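Course: Reading Small Towns
Handout 4 - How a town profile is built
Ferhat Toprak
19 September 2019

Last week we finished with the question of who reads a town profile. Mostly it is a person who thinks to move there, and a smaller group which only wants to visit. Please keep both in mind today.

We work with one town, Brinda. It lies on the Amin River, 12 miles up from the place where the river meets the lake. The official population is 903. In the older profiles you will find it under the name of the ferry landing, Hetance, which is now only the lower part of the town, close to the water.

1. Location

Give the location in two steps. First the region, then the nearest place that a stranger can know. For Brinda the nearest larger town is Pikow, 61 miles to the east by the county road. Many students write the distance in a straight line. Readers drive, so use the road distance and say which road.

2. Early history

Brinda began as a landing for grain boats. The first store stood at Hetance and the families lived beside it. After two floods the people moved up the hill and built the present center. The church was moved too, in parts, on wagons. One paragraph is enough for this. If you have found much more, put it in your appendix.

Be careful with the word "founded". The landing was in use long before the town had a council, and the sources give different years. Write what each source says and name the source.

3. Work and income

The grain elevator closed and the cannery took its place as the main employer. It has 70 workers in the season and fewer in winter. A profile should say this difference clearly, as a person who plans to move needs to know it. Also many residents drive to Pikow for work.

4. Housing and streets

Describe what kind of homes are common, how old they are, and how far they stand from the shops.
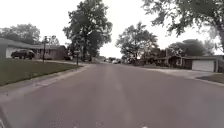
Do not write "charming" or "quiet" if you have no support for it. Quiet at which hour, and compared with what? In the Brinda profile from the reader, the author calls the whole town quiet, but two pages later she describes the trucks of the cannery. Find this place and mark it - we will discuss it in class.

5. Seasons and events

Name the events which the residents attend themselves. In Brinda it is the river supper in October.

For next time

Read the second Brinda profile and compare its section on work with point 3. Bring one page, typed. The outline for your own town is due the week after, and please tell me your choice before, so that two students do not take the same town.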